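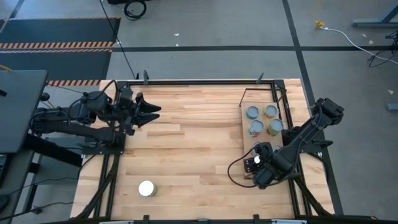 Sorting and Shelving Canned Goods on a Workbench

Filed under: Storage, Dry Goods
Author: Konrad Wallner

This procedure covers taking mixed cans from a tray, checking them, and moving them to a low shelf board with the labels facing out. It assumes a bench you can reach from at least two sides and a shelf with one open edge. The same steps work on a kitchen table.

What you need

A shallow cardboard tray with low sides
A shelf board or raised platform, level with or just above the work surface
A dry cloth
A soft pencil or grease marker
A separate container for opened or empty cans

Step 1. Clear and stage

Wipe the bench and let it dry. Grit under a can will scratch a finished wood top, and the rims of steel cans are harder than they look. Put the tray toward one corner and keep the middle open. Stand the cans upright in the tray in two columns with a finger's width between them, enough to grip one without tipping its neighbor. Anything that is not a can goes to the opposite corner.

Step 2. Check each can

Pick up one can at a time and inspect it in this order: top rim, side seam, bottom rim, body. Reject any can with a bulged end, a leak, rust that does not wipe off, or a deep dent on a seam. A shallow dent in the body is acceptable. Read the date code and write the month and year on the lid in pencil. "October" and two digits are enough.

Set opened cans apart as you find them. From the side, an open can and a sealed one look the same, so make this check from directly above.
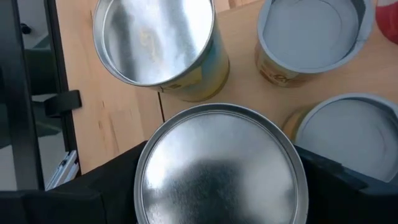
Open cans viewed from overhead. Note the difference between the shiny interior on the left and the flat gray one on the right.

Empty cans kept for reuse (screws, pencils, kitchen scraps) need a clean inner rim. Run the cloth around the outside first, then look for burrs under a strong light. A can opened with a side-cutting opener usually has a smoother edge than one opened from the top. File or discard anything sharp. Do not put your fingers inside to test it.

Step 3. Group by contents

Sort by what is in the can, then by size. I use three groups: vegetables, fruit, and everything else. Tomatoes go with vegetables regardless of what the botany says. Boxes and soft packages are sorted last and go at the ends of a row, where they will not be crushed between cylinders.

Leave tall containers at the back of the bench and short ones in front while you sort. Otherwise the short labels disappear and you will handle the same can twice.

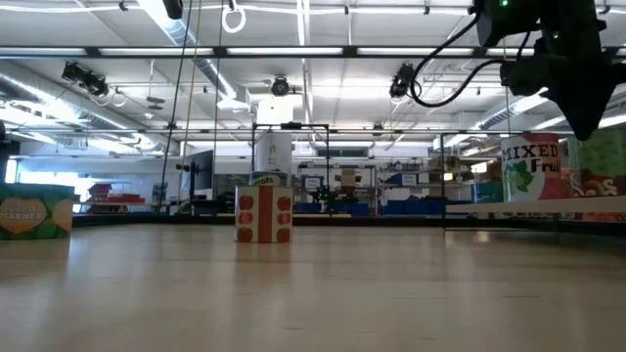
Short can with the tomato-like circles at the front, taller items behind it. The mixed fruit can stands to the right.

Step 4. Load the shelf

Start at the closed end and work toward the open edge. Large cans go first. Place each one down flat — do not slide it, as the bottom rim will drag on the board — and rotate it until the main word on the label faces you. On a curved label, the first few letters are often all that can be read from an angle, so turn the can slightly toward the side people approach from.

Leave a small gap between cans. Do not stack a second layer on a narrow board.

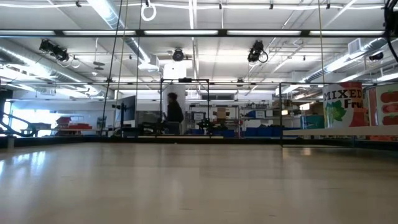
Two large cans side by side on the board, the "MIXED" label turned outward.

Step 5. Record

Write down the group, the size and the earliest date in each row. My sheet has 2 columns, contents and date, and is taped to the end of the shelf. When restocking, move the older cans forward and load the new ones behind them.

Notes

If a label is loose, tape it before shelving. If it is missing, write the contents on the lid. If the contents are not known, discard the can.

Recheck the shelf whenever you restock.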